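Module Robotique et simulation, atelier de projet
Séance 4 : ce que le simulateur prouve, et ce qu'il ne prouve pas
Notes de cours, G. Tang

Reprise de la séance précédente. Le groupe Dunideck a présenté son compte rendu avec une courbe d'apprentissage qui monte et une phrase de conclusion : « la politique de saisie est fonctionnelle ». J'ai demandé fonctionnelle où, et pour quel objet. La réponse tient en un mot, le simulateur, et il faut l'écrire dans le titre du rapport.

1. Le chiffre et ce qu'il mesure

Le groupe annonce 3 512 épisodes lancés, dont 2 261 réussis. Je ne conteste pas le décompte. Je conteste le mot « réussi ». Dans le script, un épisode est validé dès que la distance entre les doigts et l'objet passe sous un seuil. Aucun test de levée, aucun test de maintien. Une pince qui s'approche et ne ferme jamais peut donc marquer le point. Tant que ce critère n'est pas corrigé, le rapport entre ces deux nombres ne figure dans aucun tableau.

Rappel pour tout le monde : le critère de succès s'écrit avant de lancer les essais. Le groupe Vorndale l'a modifié en cours de route (voir leur historique de janvier) et ne peut plus comparer ses deux séries.

2. Le décor

On me dit que la variété des textures « garantit la robustesse ». Je voudrais voir l'expérience qui le montre. Un mur de pierre plaqué derrière la pince change les pixels et laisse intacts le frottement, la masse et le jeu mécanique. Il peut aider un réseau à ne pas s'accrocher au fond. Il peut aussi lui offrir un repère très commode, surtout si les tableaux et la fenêtre restent à la même place d'un épisode à l'autre. Question à poser systématiquement : que fait la politique quand on retire le décor ?
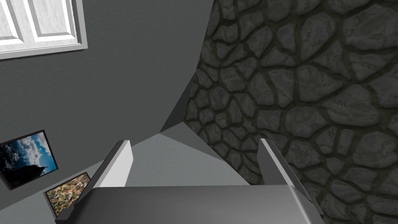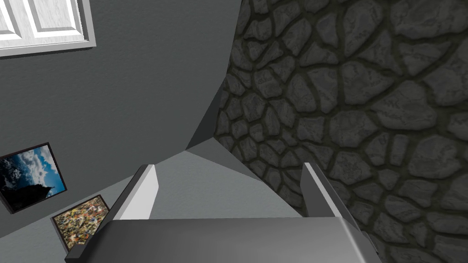 Fig. 1 et 2. Vues rendues depuis l'arrière de la pince, doigts ouverts, face à l'angle du mur peint et du mur de pierre.

Comparez les deux vues avant de lire la suite. Notez ce qui relève de la tâche et ce qui relève de l'habillage. Comptez ensuite la part de pixels que chacun occupe. Je pense que le résultat vous déplaira.

3. Le passage au réel

La notice de la bibliothèque Skulmont parle d'un transfert « direct ». Je n'ai trouvé dans cette notice ni protocole ni nombre d'essais. À traiter comme un argument de vente jusqu'à preuve du contraire. Si vous la citez, citez aussi cette absence.

Points à vérifier au minimum :
- jeu des doigts : parfait dans le modèle, à mesurer au pied à coulisse sur la pince de la salle Jacobs ;
- retard de commande : nul par défaut, à introduire dans le script ;
- éclairage : fixe ou tiré au hasard, le préciser ;
- position de la caméra : donner la tolérance, pas seulement la valeur nominale.

4. Pour la prochaine séance

Par binôme, 2 pages maximum. Reprendre le critère de succès, le justifier, relancer une série courte avec décor puis sans décor, mêmes graines aléatoires. Un résultat négatif bien documenté vaut la note entière. Une vidéo seule vaut zéro, même jolie.

Le concours de fin d'année n'est pas une excuse pour sauter l'étape 3. L'an dernier, deux équipes sont arrivées avec une politique excellente à l'écran et un bras qui poussait l'objet hors de la table.

Contact : Guoqing Tang, atelier de projet, salle Jacobs | © Module Robotique et simulation | Haut de page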